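Sernley Community Forum > Work and Money > Shift swaps: who actually honors them?

modise_nights wrote:
Traded a Saturday with a guy in packing back in February. I worked his, came home smelling of cardboard, and have been waiting for my Saturday ever since. He says the new schedule "reset everything." Is that a thing?

cilline454 wrote:
Only in the minds of people who owe you a Saturday. Get it in writing next time. We have a paper swap book at our place and both people sign it. Ugly, coffee-stained, never wrong.

Anathi Coetzee wrote:
I disagree with the book. We had one at Rurnura and it made everybody petty. People who used to cover for a sick kid without a word started asking for two hours back with a signature. I'd let this one go and swap with somebody better.

modise_nights wrote:
Let it go? It was my sister's birthday. I ate cake over the phone. 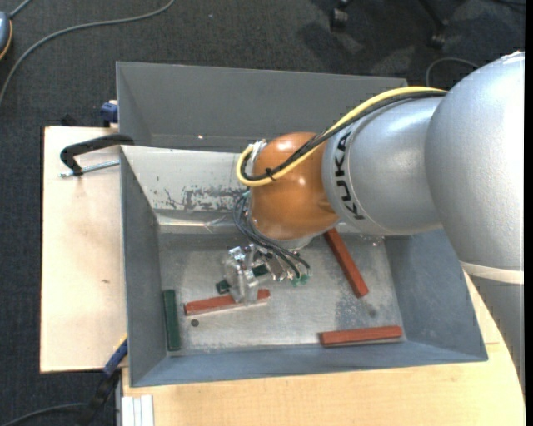

Re: Shift swaps (page 2)

cilline454 wrote:
Anathi, the pettiness was there already – the book just gave it a pen. Also, a sick kid isn't a swap, that's a favor. Different column.

Anathi Coetzee wrote:
Of course you have columns.

gravyboat1330 wrote:
Former supervisor here. If I approved the swap, I made sure it got paid back. If you two fixed it up by the vending machine, you were on your own. Did anyone sign off on it?

modise_nights wrote:
There's a text from him saying "cool, thx, owe u 1." My supervisor replied with a thumbs up.

gravyboat1330 wrote:
I've approved vacations on less. Take both to your supervisor, pick a date, and ask for that date. Don't ask for "sometime."

modise_nights wrote:
Asked for the 14th. She's checking the schedule. He has stopped eating lunch at our table.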